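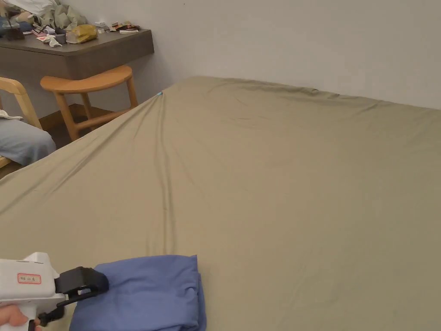 # Bookshop wants sale or return on my self-published book. Do I say yes?

I've written a local history of Gromcombe and had 200 copies printed by Romow, who did a decent job apart from the spine, where the title runs a whisker lower than I'd like. I notice it every time. My partner says I'm the only person alive who will.

The bookshop in town is willing to take some, which pleased me for an entire afternoon until I read their email properly. They want the books on sale or return, at a discount of 40 per cent off the cover price, with payment "quarterly, on application". They'd start with 18 copies. If those go, they'll have more.

The cover price is £9.50 and each copy cost me £4.10 to print. I can do that sum and I don't much enjoy the answer. I had pictured the shop buying the books, in the sense of giving me money for them, and it seems I was being quaint.

What I'd like to know:

- Is 40 per cent normal, or is that what they say to people who look new?
- What happens if copies come back tatty? Do I have to swallow those?
- Does "on application" mean they pay me only if I remember to ask?
- Would I be better off going through a wholesaler? Varus have a form on their website for small publishers, but it wants a 55 per cent discount and I had to go and lie down.

I have an ISBN and a barcode, if it matters. I don't have a van, a sales team or a temperament suited to rejection.

---

## Answer 1 (accepted)

Forty per cent is normal. Some independents will do 35 for a local author, and it's worth asking once, politely, but don't die on that hill. The shop is paying rent, rates and somebody to stand behind the till telling people where the toilets are.

Sale or return is normal too. A shop has no idea whether your book will sell, and you, forgive me, haven't either. Local history usually does well in its own town and falls off a cliff eight miles up the road, so you're in a better spot than the poets.

Your sum goes like this. The shop keeps £3.80 on each copy and you get £5.70. Take off the £4.10 for printing and you have £1.60. On 18 copies that's £28.80, less whatever you spend on parking. You won't be giving up work, but you aren't losing money either, which puts you ahead of my first two titles.

Get these in writing before you hand anything over. An email will do.

1. How many copies they've had, on what date, at what price and discount. Take a delivery note in duplicate and have them sign one.
2. How long the arrangement runs. Six months is fair. After that they pay for what's sold and you collect the rest.
3. Who pays for damage. My wording is "copies to be returned in saleable condition; damaged or missing copies to be invoiced as sold". Most shops agree without a murmur. A few will try to keep one as a display copy and give it back looking as if it's been to sea.
4. When you get paid.

On that last one, yes, "on application" means you have to ask. They won't ring you up with glad tidings. Put a reminder in your calendar for the end of each quarter, go in and count what's on the shelf, then send an invoice for the difference with your bank details on it. Be nice about it. Be nice about it again a month later.

I'd leave Varus alone for now. At 55 per cent you'd receive £4.28 a copy and usually have to pay the postage to them out of that, so you would be paying for the privilege of being in a catalogue. Wholesalers make sense when shops you've never visited are trying to order you. If that starts happening, put the price up on your next printing first. £9.50 is low for local history anyway. People will pay £12 for a book with their own street in it.

> **Comment from the asker:** Thank you, this is extremely clear and only slightly depressing. They've agreed to six months and the damage wording. They would not budge on the 40.

> **Comment:** Try the museum, the garden centre and the butcher as well. I sold 68 copies of a book on canals through a chip shop.

---

## Answer 2

Don't do it!! Bookshops are finished. I sell all mine from a table at fairs and keep 100 per cent. You just need a card reader and a flask. I also did a deal with Lombardi where they put my book in their gift hampers, but that ended for reasons I won't go into.

> **Comment:** You keep 100 per cent less the table, the petrol and the printing.

> **Comment:** I've never paid for petrol, I get a lift.

---

## Answer 3

Mostly agree with the accepted answer. One thing to add: keep a stock sheet from the first day. Mine has a line for each place that has copies, with columns for delivered, sold, returned and paid. I started it a year late, and I still believe there are nine books of mine in a tea room somewhere near the coast.

Also put aside a few for the legal deposit. One copy has to go to the British Library within a month of publication, and the other deposit libraries may ask for theirs. They don't pay, and they don't do returns.

Can't help with the spine. I'd have noticed it too.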